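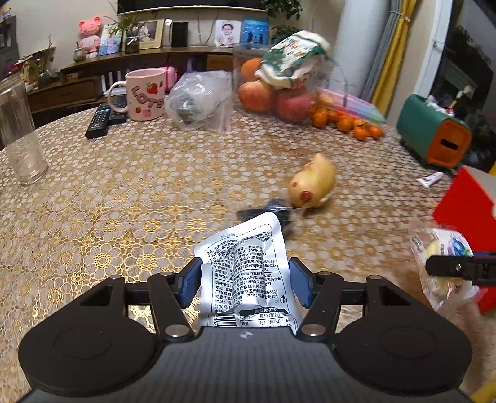 Snack packet with ingredients, barcode and nutrition table. Fruit and a strawberry mug further back.

Packet labels and the shared table

Carleen Rutherford's storage notes continue this month with packaged food. The April item covered jars and tins, and the replies were mostly about foil packets and what to do with the outer box.

Imported snacks often carry all their information on one panel. On the packet in the photo the text is Chinese and set very close: ingredients, manufacturer addresses, phone numbers, a printed date near the top edge, the barcode at lower left and the nutrition table at the bottom. Energy is given in kilojoules (千焦, kJ), with 491 the figure printed. Divide kilojoules by 4.184 to get kilocalories, so 491 kJ is a little over 117 kcal.

Check the basis before comparing two products. 每100克 means per 100 grams. 每份 means per serving, and the serving weight should be stated nearby. A table per serving can't be set against a table per 100 grams until one of them has been converted.

Dates are normally written year, month, day. A single date may be the date of manufacture (生产日期), in which case the shelf life (保质期) is stated separately and has to be added. Flatten a crumpled packet before reading the date; a fold can hide the last digit.

For the shared table at Humholm, the following applies:

Keep sealed packets in their outer box if the box carries the date. Otherwise write it on the packet.
Fruit goes in the middle of the table, out of knotted bags. Apples give off ethylene and should not be stored with potatoes for long.
Potatoes go back to the dark cupboard at the end of the day.
Opened packets are clipped and used within 2 days.
Empty wrappers, glasses and mugs are cleared before the tablecloth is shaken out.
Remote controls go back on the shelf.

Jarrah Dunstan has a printed sheet of the common label terms, 9 in all, with English beside each. Copies are in the Pomare room, or ring extension 557.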